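Imprimer cet article
Envoyer par e-mail

3. Ce que les gens font de leurs mains quand ils expliquent un chemin

3.1 D'où je pars

J'avoue que je n'avais pas prévu d'écrire cette section. Au départ, mon corpus devait servir à étudier les prépositions (« après le pont », « derrière la poste », ce genre de choses), et puis en transcrivant les enregistrements de Plondgate je me suis retrouvée à noter dans la marge tout ce que les gens faisaient avec les bras. Au bout d'un mois, la marge était plus longue que la transcription ! J'ai donc changé de sujet, ce que mon laboratoire a pris avec beaucoup de patience.

Le corpus, donc : 428 explications d'itinéraire, recueillies à Plondgate et à Drirkberg, toutes en face à face. La consigne était volontairement bête : « Vous pouvez m'expliquer comment on va à la gare ? » À Drirkberg, la gare est en contrebas de la vieille ville et on la devine presque de partout ; à Plondgate, elle est derrière une zone commerciale et personne ne la voit jamais. Je tenais beaucoup à ce contraste, et j'y reviens en 3.3.

3.2 Se pencher, se tourner, partager un point de vue

La première chose qui m'a frappée, c'est que le geste de pointage arrive rarement seul. Avant de tendre le bras, on se place. On pivote, on s'incline vers l'autre, on essaie de regarder depuis son épaule à lui (j'appelle ça l'alignement, faute de mieux, et je sais que le terme est déjà pris ailleurs). Dans les explications longues, celles qui comptent plus de deux changements de direction, le locuteur se replace presque à chaque étape. Dans les courtes, il le fait une fois et n'y touche plus.

Je distingue ici l'inclinaison du buste et l'orientation du regard, que beaucoup de grilles de codage rangent dans la même colonne. C'est commode, mais on y perd. Quelqu'un peut très bien se pencher vers vous en regardant la rue, et dans mes données c'est même ce qui précède le plus souvent un « là-bas ». Quand on ne peut pas lire les yeux de quelqu'un, le buste reste disponible, et il dit déjà pas mal de choses sur l'endroit où se porte l'attention (voir figure 1).

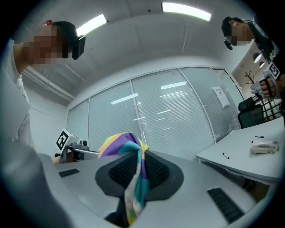 Figure 1. Deux personnes penchées vers un même espace, les yeux couverts par un casque : l'inclinaison du corps se code sans l'aide du regard.

3.3 Gare visible, gare invisible

J'en viens au contraste entre les deux villes, qui m'a donné du fil à retordre. Je m'attendais à ce qu'on pointe davantage à Drirkberg, là où la gare se devine. Eh bien non : on y pointe plus tôt, mais pas plus souvent. Le bras part dès le premier mot, reste en l'air un moment, puis retombe et toute la suite passe par la parole. À Plondgate, au contraire, on commence par parler (souvent par un « alors » très long, que j'ai fini par adorer) et les mains ne s'y mettent qu'au premier carrefour.

Pour le codage, j'ai utilisé la grille Mateos, que j'ai un peu bricolée : 32 catégories de gestes dans la version d'origine, dont plusieurs que je n'ai jamais rencontrées et que j'ai laissées de côté. J'ai aussi fixé à 400 millisecondes la durée minimale d'une pause pour qu'elle compte comme une frontière entre deux étapes. Ce seuil se discute, je le sais bien ! Plus bas, on découpe au milieu des hésitations ; plus haut, on avale des étapes entières, surtout chez les locuteurs rapides de Drirkberg.

Reste le cas des rues qu'on nomme. À Plondgate, on cite volontiers les magasins (y compris des magasins fermés depuis longtemps, ce qui n'aide pas beaucoup le visiteur), et la main dessine alors une forme, un angle, un rond-point. À Drirkberg, on nomme les rues elles-mêmes et la main reste souvent dans la poche. Je n'ai pas d'explication solide. Les enregistrements ont été faits en août à Drirkberg et en plein hiver à Plondgate, ce qui aurait plutôt dû donner l'inverse pour les poches.

Un troisième terrain, Plisbridge, est en cours de transcription. La gare y a deux entrées, et les premiers extraits montrent des locuteurs qui demandent « laquelle ? » avant même de lever la main. Je ne les ai pas inclus dans les comptages de cette section.

Imprimer cet article
Envoyer par e-mail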